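Household Hints > Listening While You Work

Audiobooks and housework: which tips are worth the bother

By Touran Bakhtiari
Updated 25/05/2023

Every page of household advice now says you should "put an audiobook on" while you do the chores, as if the ironing would then do itself. I listen to a lot of them and I have my doubts. Some jobs go well with a book and some ruin both the book and the job.

Match the book to the noise

A vacuum cleaner beats any narrator. I have tried turning the volume up and all I got was a headache and a chapter I had to hear twice. Save talking books for quiet work: folding, peeling, polishing, sorting the sock drawer. Running taps are nearly as bad, so if you wash up by hand, fill the bowl first and start the book afterwards.

Where to put the speaker

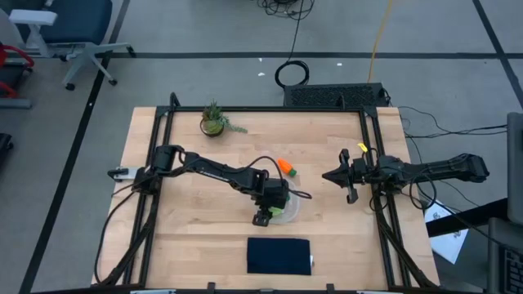 Most of the advice on speakers is about buying a dearer one. Try moving the one you have before you spend anything. A small speaker flat on a hard surface tends to boom, and deep-voiced narrators turn to porridge. Stand it on a folded tea towel and listen to the same minute again. On a solid table like this one, with its long strips of pale wood, I'd expect the cloth to make some difference; on a thick rug you may hear none. Keep it at head height if there is a shelf, and well back from the sink.

The Prarnico kitchen speaker was sold to me as splashproof. Mine stopped after one splash. I now keep an old phone in a dry mug at the back of the worktop, which is free and nearly as loud.

Speeding things up

People boast of listening at double speed. Fine for a diet book, perhaps. For a novel I can't see the point, and for anything with a recipe or instructions in it you will only be going back with floury fingers. Set the skip-back button to 30 seconds before you start. The 8 seconds my app came with was never enough — by the time I'd wiped my hands I had lost a whole conversation.

Folding and the sleep timer

Towels are the best job for a long book. Fold in thirds lengthwise, then in half, and in half again, with the edge facing the back of the shelf. You don't have to look at what you're doing after the first few.

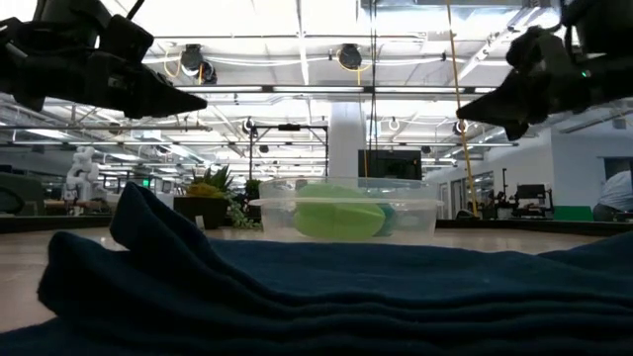 Set the sleep timer for 20 minutes even though you are wide awake. When the voice stops, you stop, and whatever is left in the basket can wait for the next chapter. I was sure this one was nonsense and I still use it.

Old discs and cases

The Grunard cleaning kit for audiobook CDs is a cloth and a bottle of something that smells of vinegar. A soft damp cloth wiped straight from the middle to the rim did the same for my scratched box set of Naseri short stories. It did nothing for disc four — deep scratches stay.

What I'd skip

Waterproof headphones for the bath. The Dovaston "listening apron", with its phone pocket exactly where you lean on the cooker. Any list of 385 titles to hear while cleaning; by the time you have read it, you could have done the oven.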